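6.2 Teaching the Pouch Task

Before you start: read section 5 (Pairing the Hand Tools), and lower your expectations to the level given in Appendix C. Wurkik can open a door, wipe a counter and carry a tray of bottles across a room. It can't yet be trusted with a flat sealed pouch. Section 6.2 is where you try to change that.

You will need two paired hand tools, a white or light-colored table, a stack of pouches, a few small items to go with them, and one patient adult. A full session is 19 runs. Most people are sick of pouches by the ninth.

1. Clear the table down to the items for this run. Anything you want in the background can stay at the far end, well out of reach of both tools.

2. Power up both tools and wait for the double beep. A single beep means only one of them is awake. The tools won't tell you which.

3. Set one pouch flat in front of you. Do not line it up with the table edge. In a real kitchen or packing room it won't be lined up with anything, and if every run starts out tidy, Wurkik will learn to wait for someone tidy.

4. Press Record on the Olla console and count to three before moving.

5. Bring one tool in open, with the fingers well apart and the pouch between you and the far side of the table. Bring the other in at an angle from the side. Keep both wrists loose.

6. Pinch a corner or a raised edge. Pressing straight down on the middle makes the pouch slide, and then you are recording a very good lesson in chasing a pouch.
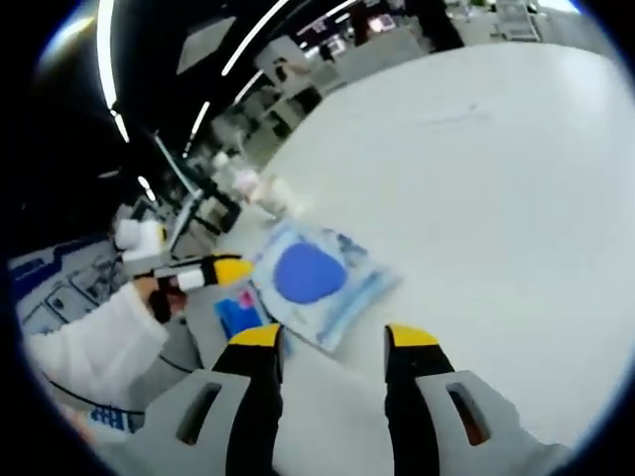

CHORE GROUP B: FLAT, SLIPPERY OR SEALED GOODS

Group B covers pouches, sachets, thin packets and anything else a person picks up without thinking and a machine thinks about for a long time. The yellow tips are the only part of the tool that should touch the goods. If a black pad is doing the work, you have come in too low.

Small items near the pouch are allowed, and so is a pouch lying partly on top of one. Leave them as they are. Wurkik needs to see overlap, as most drawers contain little else.

7. Lift to the height of your hand, hold for a slow breath, and set the pouch down somewhere new.

8. Press Stop. If you dropped it, mark the run as Dropped and keep it. Do not redo it and pretend.

9. Move the pouch and repeat from step 3.

NOTE: Gloves are optional with the hand tools. If you wear one, wear it for the whole session. Changing halfway through confuses the operator more than the software.

NOTE: Fast swings blur the recording. A little blur is fine. If the playback makes you seasick, slow down.

CAUTION: Keep fingers (your own) clear of the tool when the trigger is released. It closes faster than it opens.

CAUTION: Do not use pouches with liquid in them until you have passed the dry test in 6.4. Our test bench at Bianchini had to be re-covered in May.

How good will it get?

We are asked this weekly, usually by people who would like to stop folding things. After 159 recorded runs, our own unit picked up a pouch on the first try a little under half the time. After 315 it was almost two tries in three, and it had picked up a habit of nudging the pouch twice first, which we traced to Amedeo Dal Bello, who does the same thing and still denies it.

A new hire on the packing line gets there in a morning. Plan your staffing accordingly.

If the success rate drops after an update, reload the previous Trandex file (see 9.1) and run three check lifts before recording anything more.

Section last revised September 15, 2019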